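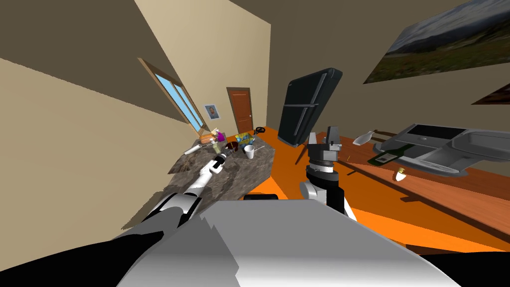 工作记录
日期:2019年10月28日
事项:Hamel 市投票分区边界复核,第二轮
记录:制图室
经办:Adeel Jafri(几何与地址数据)、Amanuel Wubshet(选民登记数据、对外函件)

## 一、承接上次

上一轮遗留的问题集中在 Wurkgate 一带。旧边界沿河道中心线划定,河道整治后中心线已南移,而分区图层未作更新,致使北岸若干门牌在系统中落入南侧分区。上次的处理意见是暂不改动图形,先以地址点逐一核对。核对工作已由 Jafri 完成,结果存于共享盘“复核二”目录,原文件保留,未覆盖。

全市现有投票分区51个,本轮复核覆盖全部分区。市议会决议所附的分区说明为文字描述,图形由本室据此绘制。二者不一致时,以文字描述为准,图形不具有独立效力。此项原则上次已经书面确认,凡涉及边界的判断,均应先引文字条款,再引图层。

## 二、本次操作

1. 将登记地址表重新匹配至地址点图层。未匹配记录单独导出,不作自动纠正。
2. 对分区边界两侧各50米范围内的地址点作人工复核。范围线由脚本生成,参数写入文件头。
3. 按分区汇总登记选民人数,与上限2000人对照。
4. 对照决议文字,逐条检查边界走向中的“沿某街中线”“至某街交口”等表述。

第一步运行时报错,原因为地址表中部分街名采用旧拼写,与地名表不符。已另建对照表,旧名、新名并列,并注明更名决议编号。编号尚缺的条目以黄色标出,由 Wubshet 向市档案室函询。请各位不要在对照表中直接填写推测的编号。

第三步的汇总脚本沿用上一轮版本,仅修改输入路径。Jafri 建议将“暂停登记”状态的选民分列,Wubshet 同意。此前的汇总表将其并入总数,因此本轮数字与上一轮不可直接比较,对外提供时须附说明。

## 三、结果

**Wurkgate 北岸。** 地址点核对结果与决议文字相符,错误仅存在于图形。拟将边界恢复至决议所指的旧河道中心线,并在图层属性中注明“历史河道”,以免日后再被误认为应随现状河道移动。旧河道走向依据市测绘档案扫描图重新描绘,扫描图在东端有折痕,该段走向以相邻地块界线校正,误差约2米,不影响任何门牌归属。

**Clostismont 街区。** 该处情况较为复杂。决议文字写作“沿 Clostismont 街中线至交口”,但该街在决议通过后向东延长,现有交口与当时交口并非同一处。若按现状理解,延长段两侧的新建住宅将分属不同分区;若按决议通过时的状况理解,则全部归入西侧分区。本室倾向后一种解释,但解释权不在本室,已列为待议事项,图层中以虚线表示,不计入正式版本。

按后一种解释,西侧分区的登记人数将超过上限。按前一种解释则不超过。需要强调的是,人数结果不应作为选择解释的理由。本室向市法务处提交材料时,两部分应分页列出,先陈述文字与历史沿革,后附人数。Wubshet 已按此顺序起草函件,Jafri 审阅后将“建议采用”改为“本室理解为”,改动保留修订痕迹。

**其余分区。** 未发现影响门牌归属的差异。有若干处边界线与道路中线存在细小偏移,系早年底图精度所致。是否统一修整,意见不一。Jafri 主张趁本轮一并处理,理由是拖延下去各版本之间的差异会更难追溯。Wubshet 认为不影响归属的改动不宜与实质性更正同批提交,以免议会审阅时难以分辨。暂从后者意见,偏移处另列清单,留待边界更正获批后单独办理。

## 四、关于 Tekano 导出格式

市选举办公室现用 Tekano 系统管理投票地点。该系统导入分区文件时只读取分区编号与外轮廓,不读取属性备注。也就是说,前述“历史河道”注记在导入后即不可见。为此需在提交包中附纸质说明一份,并请对方在签收单上确认已阅。

另外,导出文件的字符编码曾造成街名乱码。本次试导出选用统一编码,打开后街名显示正常。含变音符号的街名仍需在对方设备上复查,本室的查看结果不能替代对方的验收。

试导出文件命名中已加入“试”字,不得转发。上一轮曾有试导出文件被误作正式稿引用,当地一家报纸据此刊登了分区变动的消息,市新闻处随后更正。今后凡未经签字的图件,图面须加注“草稿,未经批准”字样,字样应压在图形之上,不得仅置于页脚。

## 五、居民来函

收到 Wurkgate 北岸居民来函一件,询问其投票地点是否变更。按决议文字,来函人所在地址一直属于北侧分区,投票地点没有变更,变更的是图形。复函由 Wubshet 拟稿,措辞应避免“调整”“改划”等词,直接写明所属分区与投票地点即可。来函原件归入登记簿,复印件不入本记录。

来函中还提到公交站点距离问题,不属本室职责,转市交通处,复函中告知转办情况。

## 六、待办

- 市档案室函询:更名决议编号。经办 Wubshet。
- Clostismont 街区函件:定稿后送法务处,附决议原文及街道延长批文复印件。经办 Wubshet,Jafri 校对附图。
- Wurkgate 边界更正图:比例尺与上一版一致,旧线用灰色,更正线用黑色,不使用政党惯用颜色。经办 Jafri。
- 汇总表说明文字:写明“暂停登记”分列的口径。经办 Jafri。
- 地址未匹配清单:逐条注明处理状态,空白不视为已处理。
- 边界偏移清单:只登记,不修改图层。

更正案拟于12月提交市议会。法务处答复如未在此前收到,Clostismont 部分从提交包中撤出,Wurkgate 部分照常提交,两者互不牵连。

## 七、补记

下班前复查时发现,50米范围线在市界处未作裁切,向外延伸至邻市,致使清单中混入邻市地址点。这些地址点不含选民登记记录,人数汇总不受影响。已修改脚本,按市界裁切后重新导出,旧清单移入“作废”子目录,文件头注明作废原因。

Jafri 提出,归属判断目前以地址点落位为准,而个别大型地块的地址点位于地块中央,入口却在边界另一侧。决议文字未规定应以何者为准。本轮维持现行做法,该问题写入送法务处函件的附注,不另行发函。

校对签字:Adeel Jafri、Amanuel Wubshet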